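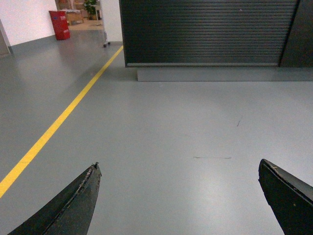 Jobs / Warehouse and Counter

Weigh-and-Label Counter Associate, Gruner Parts & Sundries

Gruner is looking for one person to split their working day between a gray floor and a brown countertop. If that sentence hasn't put you off, keep reading.

We sell loose goods by weight to the trade and to anyone who wanders in: fasteners, beads, dried beans, bird seed. There are 3775 items on the list, and customers will ask for the one that isn't. The job is full time, with every other Saturday.

Mornings are for the floor. The shutter goes up at opening, deliveries come in, and cardboard boxes begin their slow campaign to take over the building. You'll check goods against the delivery note, flatten what's empty, and keep everything on the proper side of the yellow line. The line has been explained to every person who has ever worked here. We are prepared to explain it to you too. You'll also sweep and water the plant, which has outlasted three managers.

Afternoons you're at the counter with Lamisi Opoku. She will teach you the scale, the register and the label printer, in that order, and she won't let you skip ahead. You weigh, you ring it up, you stick the label on straight. Straight matters to her more than you would think possible. 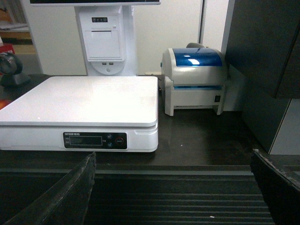 Zero the scale before every customer, including the ones who say they're in a hurry — especially those. Don't lean on it, and don't rest your coffee on it, even though it's the flattest surface in the building and will seem to be inviting you. Changing the label roll takes two minutes once you know how and most of a lunch break until then.

What we need from you:
Comfortable on your feet and able to lift a full carton without a speech
Basic arithmetic, for the days the register sulks
Polite to people who want 193 of something and intend to check
Able to start by 8 and mean it

Cash-handling experience is nice to have. A forklift license is not needed, as we have no forklift, though applicants keep bringing it up.

Pay is hourly and reviewed every January. You get a staff discount, a locker that closes, and a paid trial shift before either of us commits to anything.

To apply, send a short letter and a resume to Sohail Janjua at the Gruner office, or hand them in at the counter any weekday before 3. Please say which Saturdays you can't work. Applications close 1 Apr 2019, and we'll call everyone we'd like to meet within 5 working days.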